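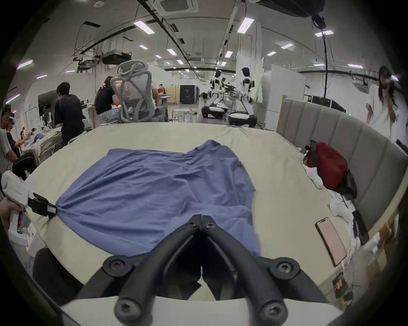
床铺工位。左侧手持夹爪夹住蓝布一角，另一把停在布面上方。

Stulness 项目中期进展报告
提交对象：Judville 基金项目部
执笔：Oddur Kjærgaard
阅读时间：13 分钟

一、本期概况

本报告覆盖项目启动后的第二阶段，至九月底为止。上一份报告提交时，场地刚布置完，数据采集的流程还在改，当时答应基金的几件事，现在的状态如下。

床铺类任务（铺布、叠毛巾、收拾床面杂物）：采集按计划完成，模型已经在机器上跑过一轮正式测试，结果见第三节。

厨房台面类任务（擦台面、收碗）：采集完成大半，正式测试推到下一阶段。

门店类任务（补货、理货、叠挂衣物）：与 Zisness 门店的合作协议签得比预期晚，只做了前期走访和少量试采。这一项落后于计划，原因和补救办法写在第五节。

申请书里提的问题是：现有的机器，放在普通人家或者一家小店里，到底能接下哪几样活。我们目前的回答比申请书里写的保守。摆放规矩、东西是硬的、位置大致固定的活，机器可以做，慢一些。凡是跟布有关的，能做一部分，而且要看布当时是什么样子。需要判断“这东西该不该动”的活，目前不能交给它。

二、采集工作

本阶段共采得有效示范约 1300 条，其中床铺类占多数。“有效”的意思是通过了 Dilruba Wanigasekara 那边的两道检查：第一道看画面和轨迹是否对得上，第二道看动作是否完成了任务单上写的终态。没有通过的记录单独存放，没有删除，后面做失败分析时会用。

示范主要靠手持夹爪完成。操作员一手一把，直接在床上、台面上做活，夹爪上的相机把过程录下来。相比上一阶段用遥控手柄带动机器去做，速度快得多，操作员也不容易累。遥控方式没有放弃，主要留给那些跟机器本体有关的动作，例如伸手够床的远侧、绕过床头柜、在过道里调整站位。这些动作人做起来的姿势和机器差别太大，拿手持夹爪录下来，机器学了也做不到。

手持夹爪有两个毛病，上一份报告提过，这里补充进展。

一是开合反馈。操作员手上感觉不到捏住了几层布，常常以为捏了一层，提起来才发现带着下面的床单。Obadia Rashidi 改了指尖垫片，换成软一点的材料，表面加了横纹。换完以后误夹床单的情况少了，但是薄布仍然会发生。毛巾这类厚的基本没有问题。

二是轨迹漂移。操作员走动幅度大的时候，定位会跳，尤其在转身面对白墙的时候。目前的办法是要求操作员在床的一侧站定，做完一侧再换位重新开始一条记录。这样做的代价是长流程被切成了几段，机器学到的是几段动作，中间如何衔接要另外处理。第三节里有相当一部分失败出在衔接上。

任务单由 Sharon Muriithi 编写和维护。她在本阶段重写了床铺部分。旧版任务单写的是“把布铺平”，操作员各有各的理解，有人抻到看不见褶子才停，有人铺开就算完。新版把终态写成可以检查的条件：布的四个角分别落在床面的哪个区域，允许有小褶，不允许有翻折。旧版任务单下采的记录按新条件重新筛过，留下来的不多，这是床铺类采集量在阶段中间停滞过一段时间的原因。

床面上的杂物也是她的要求。真实人家的床很少是空的，包、手机、毛巾随手放着，铺布的时候要绕开，或者先挪走再放回。起初的几批记录里床面收拾得太干净，训练出来的模型一遇到床上有东西就不知所措，要么把布盖在上面，要么停住不动。现在的做法是每开始一组，由不参与操作的人随意放几样东西，位置不提前告诉操作员。

三、床铺类正式测试结果

测试在机器上自主进行，共 31 次，每次从一块随意丢在床上的布开始，到机器自己报告完成或者现场人员叫停为止。测试用的布里有一部分没有在采集里出现过。结果：

全程没有人介入、终态合格：13 次
介入一次后完成、终态合格：8 次
其余为失败，含机器误报完成和人员叫停

介入的定义沿用第一份报告里的写法：人碰了布、碰了机器，或者在控制端发了任何一条动作指令，都算介入。有同事提出，把布角拨开一点这种小动作不应该和扶住机器同等计算。这个意见有道理，但中途改定义会使前后数字没法对照，所以本期仍按老办法记，另外在原始记录里注明了介入的种类。

失败的情况按出现次数由多到少排列如下。

找不到角。布团成一堆时，角被压在里面，机器会反复去抓最突出的那道褶，提起来，放下，再抓。人遇到这种情况会把整块布拎起来抖一下，角自然就出来了。我们采集里有这种抖的动作，但是机器做出来速度不够，布没有抖开，只是换了个地方堆着。Obadia 认为要么提高手臂速度上限，要么换一种不靠速度的办法，例如沿着布边一点一点捋。前者涉及安全评估，后者慢。目前先试后者。

衔接错误。一侧做完，机器换到另一侧，布在换位过程中被带动，等它到位时看到的状态和示范里的不一样，接下来的动作就对不上了。补救办法是专门采一批“中间状态被打乱”的记录，已经开始。

把下面的床单一起抓起来。前文已说明。

误报完成。机器认为铺好了，实际有一个角翻折在下面。颜色单一的布最容易出这个问题，正反面看不出区别。

碰到杂物。发生得不多，没有造成损坏。有一次机器把包带和布一起夹住，包被拖到床边，现场人员叫停。我们把包带、充电线这类细长柔软的东西单列为一类风险，在解决之前，家庭试用场景里床面上不得有带线的物品。

时间方面，单次合格完成的用时比一个普通成年人铺同一块布长得多，差距在数倍。对于白天家里没有人、机器慢慢做的情形，这个速度可以接受。对于门店换季或者客房退房后的整理，不能接受。基金在上次会议上问过酒店客房的可能性，我们的意见是本项目周期内不要考虑。

四、家务到底能做到什么程度

基金项目部来信要求用一般读者能看懂的话写清这一部分，供对外年报摘用。以下内容可以直接引用。

能做，并且做得比较稳的：把硬质物品从一处移到另一处，前提是物品单独放着，周围有空隙；擦拭平整的空台面；把毛巾对折再对折；开关一部分抽屉。

能做，但是要有人在旁边的：铺布；从衣篮里一件一件取出衣物；把碗放进沥水架。这里说的“在旁边”是指同一个房间内，能看见，能随时按下停止。

目前做不了的：给被子套被套；把缠在一起的东西分开；整理别人的私人物品，因为它分不清哪些是随手放的、哪些是故意放在那里的。最后这一条我们和四户参与家庭谈过，几乎每家都提到了。Adhiambo Nyamweya 整理的访谈纪要里有一位住户说，她宁可机器把床上的东西原样留着，也不要它自作主张放到椅子上，因为她会找不到。另一位的意见正好相反。这说明需要一种让住户事先说明规矩的办法，技术上不难，麻烦在于住户自己也说不全。

访谈里还有一个我们没有预料到的意见。几位住户不在意机器慢，在意它做到一半停下来。布铺到一半，机器停了，住户要先弄明白它做到哪一步，再把剩下的做完，觉得比自己从头做还费事。我们据此改了停止后的处理：机器在放弃之前，先把手里的东西放下，把手臂收回，并且用一句话说明停在哪里。这一改动已经上线，住户的反应要到下一轮访谈才能知道。

还有几条零散的现场观察，没有整理成结论，一并记在这里供项目部参考。深色布在傍晚灯光下的表现比白天差，调过曝光以后有改善。床垫太软时，夹爪下压会陷进去，高度估计随之出错，硬床垫没有这个问题。床头有弧度的软包比直角床头难处理，布边容易搭在上面。床和墙之间如果留的过道太窄，轮式底座转不过来，只能做靠外的一侧。参与家庭里有一户正是这样，那一户的床铺类试用取消，改做厨房台面。

五、门店类任务的延误

原计划本阶段在 Zisness 的门店完成一轮完整采集，实际只走访三次，试采两次。延误出在协议里关于影像的条款。店方担心顾客入镜，我们原先的方案是采集后做模糊处理，店方法务不接受，要求采集时店内没有顾客。双方最后商定在打烊后进行，由店方一名员工陪同。陪同人员的加班费不在原预算内，见第六节。

走访本身有用。我们原以为补货最难的是把商品放上货架，店员说放上去不费事，费事的是把前面的旧货挪出来、新货放到里面、再把旧货摆回前面，还要看日期。看日期这一步现有夹爪上的相机分辨率不够，离得近了又对不上焦。Obadia 正在试一颗不同焦距的镜头。

叠衣物方面，店里的标准比家里严。家里叠成差不多大小就行，店里要求领口朝同一方向、折边对齐、厚度一致。按照店里的标准，我们现有模型叠出来的衣物全部要返工。店长看过以后的意见是，与其叫机器叠，不如先叫它把试衣间里拿出来的衣服按货号归到各个区域的篮子里，叠的部分仍由人做。我们认为这个拆法合理，已经写进下一阶段的任务单，取代原来的“叠挂一体”任务。请项目部确认这一变更不需要走正式的修改程序；如果需要，我们另行提交。

六、经费与人员

本阶段支出总体在预算之内，有两处调整。

手持夹爪的备件用得比预计多，主要是指尖垫片和固定螺钉。垫片属于消耗品，换材料之后磨损更快。备件这一栏已经用完，从差旅一栏调入了一部分，差旅因为门店走访减少而有结余，调整幅度在协议允许的范围内。

门店陪同人员的费用，建议从不可预见费中列支。申请表随本报告附上，请项目部批复后我们再安排打烊后的采集。在批复之前，采集组先做厨房台面的剩余部分，不会空等。

人员方面，采集组新增两名操作员，均已完成培训。培训的内容比上一阶段多了一项：每人先用手持夹爪做完一整套任务，再去看自己的记录，由 Dilruba 逐条说明哪些会被筛掉。原来是先讲规矩再动手，记不住。改过之后，新操作员头几天的记录通过率明显高于之前的同事刚来的时候。

Adhiambo 从下一阶段起一半时间转到门店部分，家庭访谈由 Sharon 接手一部分。参与家庭已经通知到。

七、安全与隐私

本阶段没有人员受伤，没有需要上报的设备事故。包被拖动的那一次已作为险情登记。

现场有多人同时作业时，机器活动区和采集区之间的界限容易变得模糊，有操作员为了取东西从机器旁边经过。现在的规定是，机器通电且处于自主模式时，采集区的人不得进入它手臂够得到的范围，要取东西先喊停。执行了一个多星期之后，大家反映过道里放的小桌和推车妨碍绕行，已经要求各工位收工时归位。

影像数据方面，手持夹爪的相机视野很宽，操作员以外的人常常被录进去。在实验场地内，所有人都签过同意书。家庭试用时，我们只在住户在场并同意的时段录制，屏幕、文件、照片墙按住户的要求事先遮盖。手机屏幕是个容易忽略的东西，放在床上亮着就会被录进去，现在的检查表里加了一条，开录前把屏幕朝下或者关掉。筛查旧记录时发现有屏幕亮着的，由 Dilruba 统一处理，处理完成之前这批记录不对外提供。

八、下一阶段安排

床铺类：补采中间状态被打乱的记录；试验沿布边捋开的办法；用同样的规则再做一轮测试，次数与本期相同，便于对照。

厨房台面类：完成采集，做第一轮正式测试。湿抹布单独作为一个变量，干抹布的结果不能直接套用。

门店类：费用批复后开始打烊后采集，先做归篮，再做前后排换货。日期识别视镜头试验的结果决定是否列入。

家庭试用：继续在现有参与家庭中进行，不增加户数。床铺类任务仍要求有人在同一房间内。

需要项目部答复的事项重列如下，方便查阅：门店陪同费用从不可预见费列支；门店任务由叠挂改为归篮；第四节文字是否符合年报的用途，如需删改请直接在文稿上标注。

原始测试记录、任务单新旧两版对照、访谈纪要已放入共享目录，文件名与上一阶段的编排方式一致。访谈纪要中的住户姓名已经去掉，请勿转发到项目部以外。

下次例会如果时间允许，我们希望安排一次现场演示，由项目部的人自己把布丢到床上，不事先排练。请提前告知到场人数，过道比较窄，机器运行时能站人的位置有限。

相关内容
Stulness 第一阶段报告：场地布置与采集流程
手持夹爪指尖垫片更换记录
床铺类任务单修订说明
参与家庭访谈纪要摘录
Zisness 门店走访笔记

联系：Stulness 项目组，Oddur Kjærgaard
© Stulness 项目组　保留所有权利　|　返回顶部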